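What the Housekeepers Know About Cloth

The first thing I learned about teaching a robot to clean a chair is that I do not know how to clean a chair. I thought I did! I have owned chairs. But put a rag in my hand, a camera up at eye level, and the instruction to "just do it the way you'd normally do it," and I turned into somebody who had never met furniture before. I patted the cushion. I patted it again. The operator next to me, who had spent eleven years in hotel housekeeping before she ever saw a robot, very kindly looked out of the window.

I'd come to Birnthorpe in March because a company called Rokell had agreed to let me hang around while its people showed machines how to do housework. Rokell makes a two-armed robot on a wheeled base, aimed at small hotels and serviced apartments, and it has no interest in writing out rules for wiping things. I asked about rules on my first morning and got a tired smile. You could write a rule for a table, they said. A table is flat and it stays where you put it. Then you'd need one for a padded armchair, and another for the gap down the back of the armchair, and by the time you got to a tray with a kettle on it you'd be old.

So they show it. There are two ways of showing, and people at Rokell have strong feelings about both.

The older way is remote control, which everybody there calls "driving." You stand in a kind of harness with a handle for each hand, and whatever your hands do, the robot's grippers do a beat later. The robot records everything: where its arms went, how hard the motors worked, what its cameras saw. I had a go. The task was to pick up a folded cloth, drag it across a side table, and put it down again. It took me most of a coffee break (I'm counting the part where I dropped the cloth and then drove the robot's wrist into the table leg, twice). What gets you is that you can't feel anything. Your own hand is closing on a plastic handle and you have to guess, from looking, whether the gripper has the cloth or is only near the cloth. A good driver makes it look like slow dancing. I looked like I was trying to park a bus with chopsticks.

The other way is by hand, meaning your own hands, with nothing between you and the job. You do the cleaning, a camera up at head height watches what you'd be watching, and later the software works out what your fingers were up to and tries to turn it into something two grippers could manage. It's fast. A person can wipe down a chair by hand many times over in the hour it takes to drive a robot through it a few times, and the person does it better, too, with all the little corrections that come from having done it for years. The catch is obvious. A robot doesn't have your fingers, so somebody has to decide which parts of what you did were the task and which parts were just you having a thumb.

Rokell mixes the two. The recipe when I visited was more than 1,000 hand demonstrations for each family of jobs, topped up with 35 driven ones on the real machine. The driven ones are there to teach it about its own body. The hand ones teach it about cleaning. I asked whether 35 was a scientific number and was told that it was the number they'd got to when the harness strap broke, and it had worked well enough that no one wanted to touch it.

The cleaning jobs I watched were on furniture you'd know from any mid-price room: a padded chair, a round table, a bedside top with a tray on it. One cloth for each hand job, rust brown, folded over on itself. The white powder is there to be wiped up, and it shows beautifully on gray fabric.

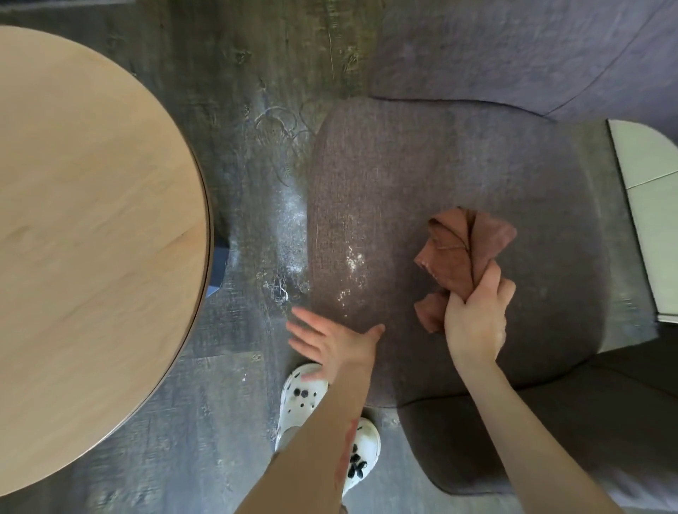
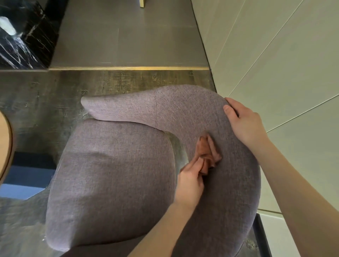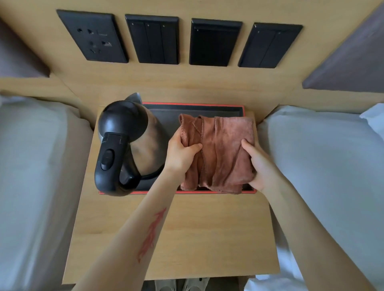 Rowan Ellery-Marsh

I want to talk about the left hand for a minute, because I got a bit obsessed with it.

When you think about wiping a chair, you think about the hand with the cloth in it. That's the hand doing the work, right? But watch a person who's good at it and the other hand never takes a break. It's spread out on the front of the cushion while the cloth comes in. Then they swap, and the right hand takes hold of the backrest while the left one goes down into the crease with the cloth pinched in its fingers. Holding is half the job. Early on, Rokell had a version of the robot that had learned the cloth hand very nicely and treated the other arm as luggage. It would wipe with lovely smooth strokes, and the chair would travel slowly across the room ahead of it, like a dog that doesn't want a bath.

The fix was mostly a matter of the people. They'd been told to keep their demonstrations simple, and some of them had taken that to mean one hand. Once they were told to go back to cleaning the way they'd clean at work, the second hand came back into the recordings by itself, and the chair stopped wandering.

Creases are the other thing. On a flat surface, the robot can see where it's been. Down in the gap between a seat and a backrest it can't see much of anything, and neither can you! You're working by feel, shoving a fold of cloth into a place that pushes back. The operators who'd been housekeepers all had their own way. One made a sort of wedge with two fingers behind the cloth. Another rolled the edge and ran it along the gap in one long pull. A third just jabbed. All three got the gap clean, and all three completely confused the software, which averaged them into a hesitant poking motion that cleaned nothing. I saw a clip of it and felt a real kinship.

You'd expect the answer to be "pick the best one and make everyone do that." They tried. The operators hated it, and their work got worse, since you can't think about your wedge and also clean a chair. What they do now is let people use their own method but stay with it for a whole session, so the recordings come in clumps that belong together. The robot learns the clumps and then settles on one. At the moment it's a wedger.

Cloth itself deserves a whole article and I'm not qualified to write it. A mug is a mug from every side. A cloth is a different shape each time you pick it up, and it's different again once you've leaned on it. The folks driving the robot told me they spend more effort keeping hold of a decent fold than they do on the wiping. By hand you re-bunch the thing without noticing: a little squeeze, a flip of the loose edge, and off you go. Try to do that with grippers and a delay and you'll find out exactly how many small things a squeeze is made of. (I didn't get past the first one.)

I also made the trip out to Prerutberg, where Rokell has its second site, in what used to be a school kitchen. That's where they test on surfaces the robot hasn't met. A machine that's been shown one chair is good at one chair, and a guest who has paid for a room would like it to be good at the one in there. The test log had 1,470 runs in it when I was handed the tablet. I scrolled through for a while. It's oddly gripping reading. Each run gets a short note from whoever was standing by, and the notes go from businesslike to despairing and back again. "Wiped own arm." "Good." "Good." "Put cloth to bed." I'm told that last one was a pillow problem.

There was a trial in July at a small hotel, the Sutcliffe, with the robot doing bedside tables and chairs on one floor before anyone checked in. I've seen the write-up, and it's modest. The robot was slow. It did tabletops well, chairs fairly well, and anything with an object sitting on it badly, because moving a thing, wiping under it, and putting it back is really three jobs in a coat. The hotel's own staff finished the floor below, had their lunch, and came up to watch. I'm sorry I missed that.

What surprised me was how the staff took to it afterward. They weren't much interested in how clever it was. They wanted to know who had taught it. One of them had spotted that it went around a tabletop from the outside in, and said that was wrong, you go back to front or you're only pushing the dirt into the middle and then looking at it. Rokell's people checked. She was right about where it came from, too: a run of recordings from a couple of operators who'd never cleaned for a living. Those recordings were taken out, and she was asked if she'd like some paid shifts in front of the camera. She said she'd do it if they got better cloths.

I asked the operator at Birnthorpe whether it bothered her, passing on eleven years of knowing how to do something to a machine on wheels. She thought about it while she shook out her rag. She said it bothered her some days. She said her knees were in favor. Mostly, she said, she'd never in her life had anyone watch her clean and take notes, and it had made her notice that she had opinions, lots of them, about corners.

Then she gave me the cloth and told me to have another try at the chair. Left hand flat on the cushion, she said. No, flat. Lean on it a bit.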